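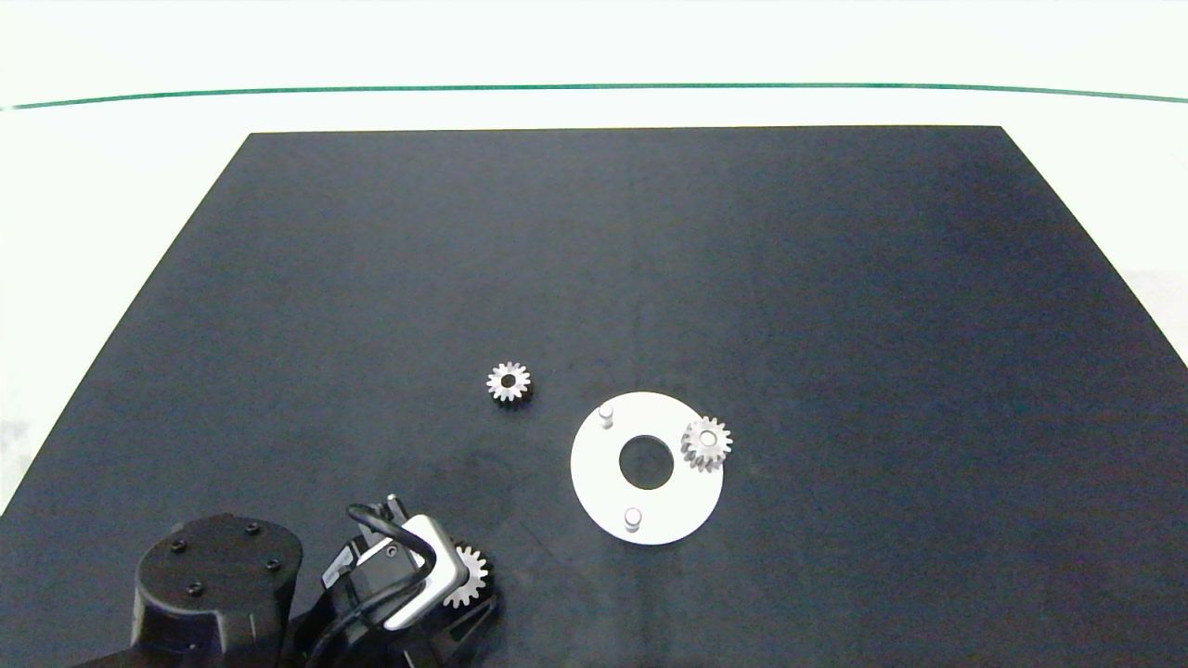 What does a slot's RTP figure tell a player?

It tells the player what share of all the money staked on a game is paid back over a very long run of spins. A game with an RTP of 96 percent is built to return $96 for every $100 bet. It says very little about a single evening.

Grurkance, the slot studio based in Ekstead, prints the figure on the loading page of every game it makes. Many studios put it at the back of the help menu, after the paytable and the rules for the bonus round. Grurkance moved it forward in January, and the change has led players to write in with questions about what they are looking at.

The most common one comes from people who deposit $20, play it through and finish with nothing. They want to know where the 96 percent went. Most of it went to other players, or will go to them later. A few hundred spins is a tiny sample, and a large part of the return in any modern slot is tied up in features that come around rarely.
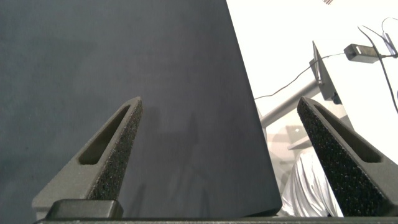
Close-up, foam pads and slotted gray fingers.

Volatility matters more over a short session. Kullow, the studio's oldest title, has 20 fixed paylines and pays small amounts often. A player betting low can expect the balance to drift down slowly, with plenty of small wins along the way. The top prize is 200 times the stake, low by current standards, and the game has kept a loyal following anyway.

Châu is the opposite. It has the same RTP as Kullow, but long stretches pass with no win worth mentioning. Much of its return sits in the free spins round, which needs 3 scatter symbols to start. Players who never reach the round see a far worse return than the one on the loading page. Those who reach it early can see a much better one.

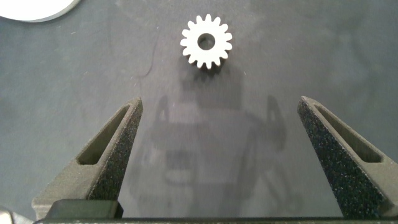
Different versions of the same game

A slot is often supplied to casinos in more than one setting. The artwork, the sounds and the bonus round are identical, and only the math underneath is different. A player who knows a game from one site can't assume it pays the same on another. The number shown inside the game is the one to check, and it should be checked again after switching casinos.

Bonus buys add another layer. Where a game lets players pay to enter the feature directly, that mode may have an RTP of its own, listed on a separate line.
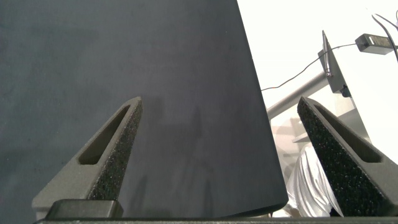

Jackpot games need the same care. Part of each stake goes into the prize pool, and some studios count that part in the headline figure while others leave it out. The help page normally says which. If it doesn't, the casino's support desk should be able to answer, and a site that can't is a poor place to leave a deposit.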